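Bassey Worktop Oil - Frequently Asked Questions

What is Bassey Worktop Oil?
A penetrating oil finish for solid wood tables, benches and kitchen worktops. It contains a blend of plant oils, a small amount of hard wax and a drying agent. It soaks into the upper fibers and cures there. It does not form a thick film, so a worn area can be treated again without stripping the whole surface.

What sizes is it sold in?
Two: a 250 ml can and an 875 ml can. The formula is the same in both. The Geltov range of tinted oils is sold only in the smaller size.

How much surface does one can cover?
The 875 ml can covers 13 square meters with one coat on sanded hardwood. Open-pored softwoods absorb more, and end grain can take twice as much as face grain. The second coat always uses less than the first.

How should bare wood be prepared?
Sand with the grain, finishing at 120 or 150 grit. Finer paper closes the surface and reduces absorption. Vacuum the dust and wipe with a dry lint-free cloth. Do not use a tack cloth; the resin in it can leave pale streaks under the oil.

Can it go over varnish or lacquer?
No. The oil cannot penetrate a sealed surface and will stay sticky. Remove the old finish completely. To check, put a few drops of water on the wood. If they still bead after five minutes, there is finish left in the pores.

Can it go over another oil?
Usually, if the older oil has cured and the surface is clean. Test a hidden spot first. Surfaces treated with silicone polish need to be sanded back to bare wood.

How is it applied?
Stir the can well. Spread a thin coat with a cloth or short brush, leave it for 19 minutes, then wipe off everything that has not been absorbed. Wait overnight and repeat. Two coats are enough for a dining table. Worktops near a sink need three.

What happens if the excess is not wiped off?
It dries to a soft, shiny skin that collects dust. If this has happened within the last few hours, rub the area with a cloth dampened with fresh oil. After that, the skin has to be scraped or sanded.

When can the table be used?
Light use is possible after 24 hours at normal room temperature. Full cure takes longer - allow two weeks before wet cleaning, and keep rubber feet and plastic mats off the surface during that time. Cold or humid rooms slow the process.

Does the oil change the color?
Yes. Clear oil darkens most woods slightly and brings out a warmer tone. Wiping bare wood with a damp cloth gives a fair preview. For a paler result, use Kivico Light Base as the first coat and clear oil as the second.

Can equipment be mounted on an oiled table?
Yes. Let the surface cure first, and oil inside any drilled holes so that moisture cannot enter the end grain. Heavy bases can leave a lighter patch, as the wood around them continues to darken with daylight. 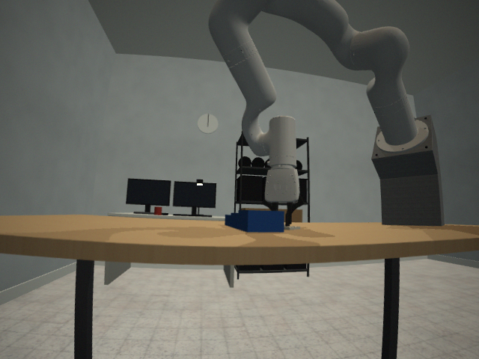

Wooden table with equipment mounted at the edge.

How is the surface cleaned?
Use a damp cloth and a few drops of Jimum Wood Soap in warm water, then dry with a second cloth. Do not use steam, ammonia or scouring powder.

How do I treat a water ring?
Light rings often fade in a few days. If one remains, rub it with a fine abrasive pad and a little oil, working with the grain, and wipe dry.

Is there a fire risk?
Yes. Oil-soaked cloths can heat up and ignite by themselves. Lay them flat outdoors to dry, or keep them under water in a closed metal container until disposal. Never leave them bunched up in a trash can.

How long does an opened can keep?
Up to one year if the lid is clean and tightly closed. A skin on top can be lifted out and the oil beneath strained. Discard oil that has thickened throughout.

Can I return a can?
Unopened cans can be returned within 90 days of purchase. Tinted oils mixed to order are excluded.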